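# The Block That Wouldn't Sell

I moved to the Morkton end of the neighborhood in August, mostly for the rent, and within a week I'd been handed five flyers about the same empty lot. Five! One was in my mailbox, one was under my wiper, and the rest came from people who crossed the street to give them to me. So I started going to the meetings, and I guess I never stopped.

The lot is where the Misico bakery used to be. When it closed, 184 people lost their jobs, and a lot of them lived close enough to walk home for lunch. The city has owned the land ever since. Every couple of years there's a plan, and every couple of years the plan goes away and the fence gets a new sign.
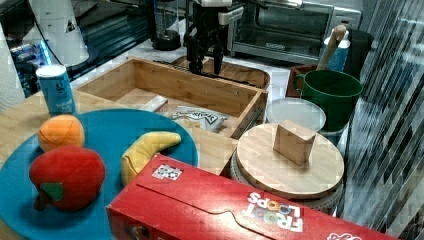 ## What people want there

A grocery store, mostly. The closest full one is two buses away, and if you've ever carried a gallon of milk and a bag of potatoes onto two buses you don't need me to go on about it. The corner places do what they can (I love the one on Yip Street, and I will fight you about their dumplings), but you can't feed a family of six out of a corner place every week.

Chun-yin Chang has lived across from the lot her whole life and runs the Yip Street Neighbors group out of her front room. She went door to door with a survey last fall and got about 1000 answers back. I asked her what surprised her. "How many people asked for a bench," she said. "They wanted the store too, but they wanted somewhere to sit down on the way home."

I keep thinking about that one. My own walk home is all uphill and there's a low wall by the laundromat that everybody uses, and the laundromat guy has put up a sign asking us not to.
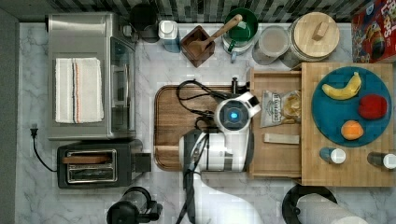 The trouble is the offer on the table comes from Skutel, a developer from out of town that wants to put up 105 apartments with shops on the ground floor. Some neighbors like it. More people means more customers, and a store might finally look at the numbers and say yes. Other folks have watched what happened to rents on the north side and want it in writing, before anybody pours concrete, how many of those units they could afford to live in.

I went into the last meeting sure I knew which side I was on and came out a lot less sure. A man in a bus driver's jacket talked for a good ten minutes about his daughter, who wants to move back and can't find anything. Then the woman right behind him read her last three lease renewals out loud, just the dollar amounts, and sat down. The room got very quiet after that. 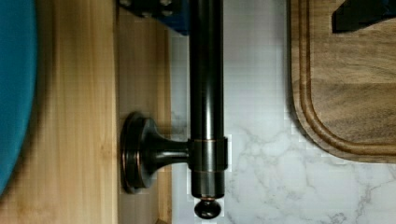 Chang hasn't picked a side either, at least not out loud. What she's asking for is a signed agreement with the neighborhood: local hiring, a set share of cheaper units, and a grocery lease locked in before the apartments open. Skutel's people say they're "open to the conversation," and she wrote that down in her notebook and underlined it while they were still talking.

The next vote on the land sale hasn't been scheduled yet. The group meets in the library basement, the door on the alley side, and there's usually coffee. Bring a sweater, the heat down there is terrible.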